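3.2 Cell set-up and wrist camera alignment

The Koso cell is modelled in simulation before any change is made to the physical fixture. It consists of a single arm with a parallel-jaw gripper, a work surface and a tilted panel of rotary knobs. Panel geometry was taken from the Setach drawings, and the arm model is the one supplied with the Bralura controller, revision dated 9/10/21. Joint offsets were re-entered by hand after the June service, as the stored values did not survive the controller update.

The wrist camera is fixed to the gripper body and looks along the fingers. Its mounting angle was set so that both fingertips stay in view at full opening, at the cost of losing part of the panel behind the gripper body (Figure 3). Each knob carries a white indicator line and is ringed by printed tick marks. Knob angles are drawn at random at the start of each run. 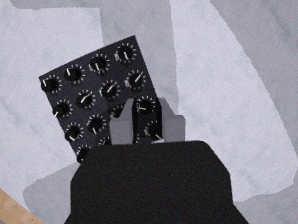 Figure 3. Simulated wrist view of the knob panel, with the gripper fingers over its lower right part. Indicator lines point in differing directions.

Alignment is checked by moving the arm to a stored pose and comparing the rendered fingertip positions with reference values. If either tip is out by more than 3 pixels, the camera transform is solved again from 40 poses. Knobs covered by the gripper are left out of the angle estimate - a partly hidden indicator gave unstable readings in early trials. The check is repeated every 500 runs and after any edit to the finger meshes.

Over the 202 checks logged, most corrections followed a change of finger mesh. The remainder were traced to rounding in the export script described by Begay, which has since been replaced.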